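Forum Cobotique et manipulation — Salons, visites, démonstrations
Sujet : Portes ouvertes Suvarent, retour de visite (cellule bi-bras)
14 réponses, page 1

mvt_articulaire
Passé hier aux portes ouvertes de Suvarent, créneau de 14 h. Trois postes ouverts au public : dévracinage de pièces moulées, vissage avec contrôle de couple, et une cellule bi-bras en manipulation d'aliments. Les deux premiers sont du classique, je n'y reviens pas. La troisième m'a retenu presque une heure.

Deux bras, une caméra embarquée au-dessus de chaque pince, enceinte fermée par des panneaux habillés de tissu. La tâche annoncée au panneau : service de viennoiseries à la spatule depuis un plateau. Politique apprise par démonstration, d'après l'intervenant (Janaka Roy, côté intégration), avec 219 épisodes téléopérés pour cette tâche. Pas de modèle CAO des objets.

Quelqu'un d'autre y était ?

brise_copeaux
J'y étais le matin. Avis plus réservé. Un cycle de démonstration durait 104 secondes chrono en main, pour un seul article. À ce rythme, la question de l'industrialisation ne se pose même pas.

mvt_articulaire
Le temps de cycle n'était pas l'objet. Roy l'a dit en ouverture : vitesse articulaire bridée pour le public, et aucune optimisation de trajectoire.

brise_copeaux
Bridée ou non, il y a des temps morts entre l'approche et la prise. Je les attribue à l'inférence, pas à la limitation de vitesse. J'ai posé la question, on m'a répondu « les deux ».

kvaran_i
Ívar Kvaran, je travaille sur des cellules comparables chez Drivden. Les pauses avant contact sont fréquentes avec des politiques qui sortent les actions par blocs : le bras termine son bloc, puis attend le suivant. On les réduit en recouvrant les blocs. Cela ne dit rien de la qualité de la prise elle-même.

Question pour ceux qui y étaient : la spatule était-elle présentée au bras par un support, ou saisie librement ?

mvt_articulaire
Quand je suis arrivé, elle était déjà en jeu. Je n'ai pas vu la phase de saisie de l'outil. D'après Roy, elle fait partie des épisodes enregistrés, mais je n'ai que sa parole.

Halska
Je ne comprends pas l'intérêt de la spatule. Un croissant se prend très bien avec des doigts souples ou une ventouse à soufflet. On ajoute un outil intermédiaire, donc une incertitude de pose supplémentaire entre la pince et l'objet.

kvaran_i
C'est précisément ce que l'on veut mesurer avec ce genre de tâche. Une pince rigide sur une pâte feuilletée, c'est de la casse. L'outil répartit l'effort par-dessous. L'incertitude de pose existe, je suis d'accord, et les caméras de poignet servent en partie à la compenser.

Halska
En partie. Avec l'outil dans le champ, une partie du plateau est masquée au moment où l'on en a le plus besoin.

mvt_articulaire
Pour situer la discussion, une vue prise par la caméra fixe de la cellule, que Suvarent distribuait avec la fiche technique :

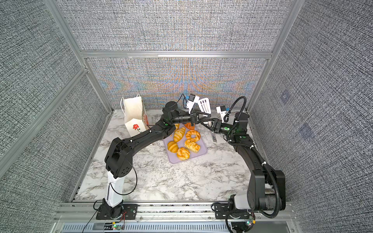 Cellule bi-bras Suvarent, spatule ajourée entre les deux pinces, plateau de viennoiseries au centre.

Les pièces sont serrées les unes contre les autres et de formes différentes : croissants, anneau, torsade. Glisser une lame là-dessous sans pousser le voisin n'a rien de trivial.

brise_copeaux
Vu comme ça, le masquage dont parle Halska est crédible : il y a une pièce en partie cachée sous la pince gauche. Et le coin libre du plateau aurait permis une approche beaucoup plus propre. J'aimerais savoir si la politique l'exploite ou si elle attaque toujours par le même côté.

kvaran_i
Il faudrait plusieurs cycles avec des dispositions tirées au hasard. Roy a-t-il donné un taux de réussite ?

mvt_articulaire
Non. Il a seulement parlé de reprises automatiques, jusqu'à 5 par article, avant appel de l'opérateur. Le rapport complet est annoncé pour avril.

brise_copeaux
Donc pas de chiffre. Je maintiens ma réserve.

Ásgeirsdóttir
Je reçois Roy pour une réunion technique avant la parution du rapport. Postez vos questions ici, je les transmettrai. J'ai déjà noté le recouvrement des blocs, la saisie de l'outil et le côté d'approche.

Halska
Ajoutez le nettoyage de la spatule entre deux articles — avec du feuilletage, les miettes vont finir par compter.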